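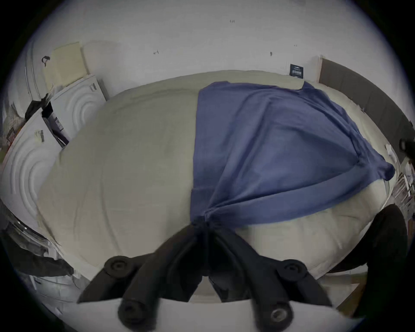

Changing the bed in the spare room has become a regular job since we moved to Skedurthorpe. My sister's lot come over from Brelley every few weeks, and there's usually a friend or two in between. I used to leave the sheets until the morning people were due, and then do it in a rush with the hoover still out on the landing. Now I do it the day after they go. The blue sheet is the one that takes the most handling. It's a big piece of fabric, and pulled from one point it goes into long creases all the way up to the far side of the duvet, with half the cream still showing. I've learned to move round the bed with it and take it a corner at a time.

The duvet came from Espinoza, the bedding shop in Brelley that used to be next to the bank. It was in the September sale and I went in for pillowcases. It's a 13 tog, too warm for half the year, but the room faces north and guests have never complained of being hot in it. It does hold on to its creases. A good shake out of the window helps, if it isn't raining, which lately it has been.

I wash the sheets at 40 and dry them on the airer in the bathroom. The tumble dryer went in November and we haven't replaced it. Cotton takes a day and a half in there with the door shut and the fan on. I tried hanging a sheet over the banister once and it dripped on the post.
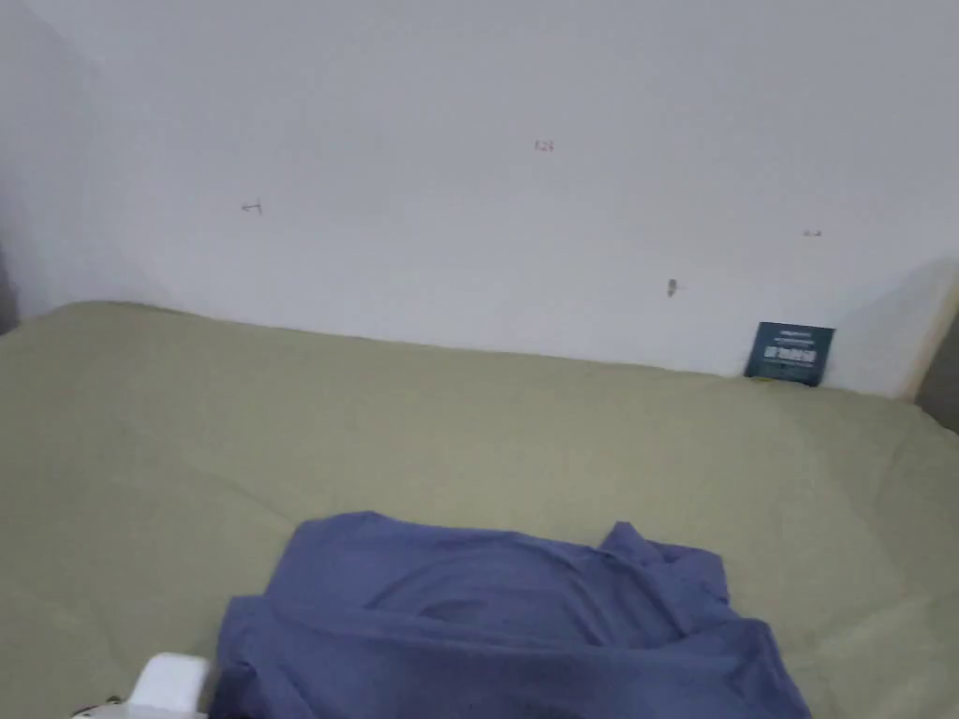 Fitted sheets are my least favourite part. There is always one corner that pings off when you do the opposite one, and with the bed pushed up to the wall you have to lean right across to reach the back. What I do is the wall side first, kneeling on the mattress, then the two nearest corners last. The green one still isn't properly smooth, there are wrinkles down the right-hand side, but a duvet goes over it and I've stopped going back for them. Leaning over also gives you a good look at the paintwork. It's clean on the whole apart from a few little marks, one of them like 123 in tiny writing and one like an arrow. I'd like to paint in the spring. We have most of a tin of white in the shed, called Porodden Chalk, and I'm hoping it hasn't gone off.

My order for the whole job, if anyone wants it. Strip everything and put the first wash on. Open the window for 15 minutes, even in January. Turn the mattress head to foot if it's a month when I remember to. Fitted sheet, pillowcases, and then whatever is going over the top. I can get through it in another 15 if the phone doesn't ring.

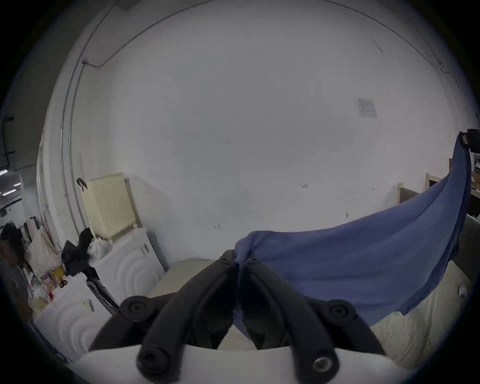

Folding is the other half of it. I fold the flat sheets in half lengthways, then again, and then into a square that fits the shelf in the airing cupboard. The fitted ones I've given up on — they get rolled and pushed in at the side. I did watch a video about tucking the corners into each other and managed it once.

We own 6 sets for two beds, and that's too many. Two have gone thin in the middle and I'm going to cut them up for dust sheets before the painting starts. The rest can stay. Next visitors are the weekend after next, so the pillows are on the landing radiator having a warm, and I still need to find the other half of the stripy pair.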